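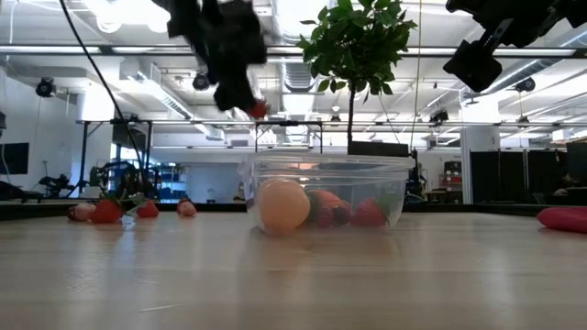 Play strawberries on a light wooden tabletop, with more play food in a clear tub.

News > Press releases > Play and learning

Kumsa opens its play food library to families in Nerarham

Families in Nerarham can now borrow sets of play food from Kumsa, the toy library on Uditz Lane, in the same way they borrow jigsaws and dressing-up clothes. The collection opens this December with 125 sets, each packed in its own tub and ready to go home under a buggy.

Play food has been the most asked-for thing at our front desk for as long as we have kept a wish book. Children want to run a shop, cook a dinner, feed a row of bears and then do the whole lot again before tea! Buying enough of it to keep that going is hard on a family budget (and on cupboard space), so we are delighted to be able to lend it.

The sets come in five themes: fruit bowl, greengrocer, bakery, picnic and breakfast. Fruit bowl has been the runaway favourite in our trial sessions, mostly thanks to the strawberries. They come in several shades, from pale pink to a good bright red, and the children who tried them had firm views on which were ripe, which needed another week and which were only fit for jam.

"We started with a few bits of fruit on a table and let the children get on with it," said Henok Lencho, who runs the lending desk at Kumsa. "One girl sorted everything by colour, then her brother packed it all away for a picnic and she had to start again. They kept it up for most of the morning. I have never seen tidying up go down so well."

Packing away is a big part of the fun, and we chose the tubs with that in mind. They are clear, so a child can see what has gone in and spot the missing strawberry from across the room. The opening is wide enough for small hands, and dropping the fruit in one piece at a time is good practice for fingers that are still learning to let go of things neatly. Parents tell us the same game works with socks.

Each set goes out with a picture card showing what belongs in the tub. The card also has a few ideas for games on the back, such as sorting by size, taking turns to fill an order, or hiding one piece while the others close their eyes. The ideas were written by Bitari, the parents' group that meets in our back room, and tested on their own children.

The trial sessions brought in 197 families and we learned plenty from them. Bakery sets now have more buns. The picnic cloths are bigger. Grapes have been left out of every theme, as have any other pieces we felt were too small for younger borrowers.

Sets can be kept for 13 days and renewed once if no one else is waiting. Borrowing is free for Kumsa members. Please wipe the pieces with a damp cloth before bringing them back, and tell the desk if anything has gone missing. We keep a box of spares and there is no charge for a lost carrot.

The desk opens at 9.30am. Members can reserve a theme in person or by leaving a message on the Kumsa phone line.

Recent news
Jigsaw swap returns to the Nerarham reading room
Bitari parents' group adds a morning session
New shelves for the dressing-up corner
Wooden train sets: what we have and how to book

Contact the Kumsa press desk | © Kumsa Toy Library, Nerarham | Back to top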